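Cloltel Wunder: Einarmige Steckstation für Platinen und Formteile

Geräte im Überblick > Montage und Bestückung > Cloltel Wunder

Zustand: Vorführgerät
Lieferung: ab Lager Sangkhawat
Preis: auf Anfrage
Einweisung: im Preis enthalten, 2 Termine

Die Wunder ist eine Tischzelle mit einem Arm, einem Zweifingergreifer und einer kleinen Kamera am Handgelenk. Sie nimmt Teile auf und steckt sie in eine Aufnahmeplatte. Der Hersteller nennt das »feinfühliges Fügen ohne Programmierkenntnisse«. Wir führen das Gerät seit dem Frühjahr im Programm und schreiben zu jedem Neuzugang auf, was wir selbst gesehen haben. Den Prospekt gibt es auf Wunsch dazu, er ist sehr schön gedruckt.

Gesehen haben wir die Zelle im Juni beim Tag der offenen Tür in Cistumska. Beginn der Vorführung war 14 Uhr, losgegangen ist es gegen halb drei. Der Ablauf war immer derselbe: Teil greifen, anheben, über den Schlitz fahren, senkrecht einschieben, loslassen. Laut Datenblatt dauert ein Zyklus 43 Sekunden. Wer von Hand bestückt, wird über diese Zahl lächeln. Fairerweise muss man sagen, dass der Arm keine Pause macht und auch um halb sechs noch so langsam ist wie am Anfang.

Mit der Genauigkeit ist es so eine Sache. Für den Nachmittag gab der Vorführer rund 87 Prozent gelungene Steckvorgänge an. Wie gezählt wurde, konnte er uns nicht erklären. Ob ein Teil, das beim zweiten Anlauf sitzt, als gelungen gilt, blieb offen, und auf unsere schriftliche Nachfrage kam bisher nur der Prospekt ein weiteres Mal.

Was uns gefallen hat: Der Greifer drückt nicht blind nach. Stößt er auf Widerstand, fährt er ein Stück zurück und setzt neu an. Die Finger lassen sich mit vier Schrauben tauschen, Ersatz ist lieferbar. Was uns nicht gefallen hat: Jede neue Teilesorte muss eingelernt werden, und das Einlernen wurde an diesem Tag nicht gezeigt. Gerade das hätte uns interessiert.

Platten liefert Cloltel in zwei Ausführungen, mit festen Schlitzen oder mit versetzbaren Haltern. Vorgeführt wurde auf einer grauen Kunststoffplatte, mit einer grünen Leiterplatte in einem der Halter und einem blauen Formteil für den breiten Schlitz. 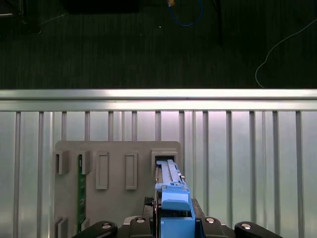 Kulap Nuchit sieht die Sache freundlicher und meint, man dürfe so eine Zelle nicht an der geübten Hand messen. Bei kleinen Losen am Abend, wenn ohnehin keiner mehr am Platz sitze, sei das Tempo egal, und ein Fehlversuch koste dann eben ein paar Sekunden. Schwieriger sei die Frage, wer morgens die schief sitzenden Teile finde.

Dem schließen wir uns an, jedenfalls dem letzten Satz. Eine Prüfung nach dem Stecken gehört nicht zum Lieferumfang. Sie ist als Zusatzpaket angekündigt, ohne Termin und ohne Preis.

Unsere Empfehlung: erst mit eigenen Teilen testen. Das Vorführgerät kann nach Absprache bei uns ausprobiert werden, bitte Muster und Zeichnung mitbringen. Bestellungen ohne vorherigen Test nehmen wir an, raten aber davon ab.

Lieferumfang: Arm, Greifer, Handgelenkkamera, Steuergerät, eine Aufnahmeplatte nach Wahl
Nicht enthalten: Tisch, Schutzhaube, Ersatzfinger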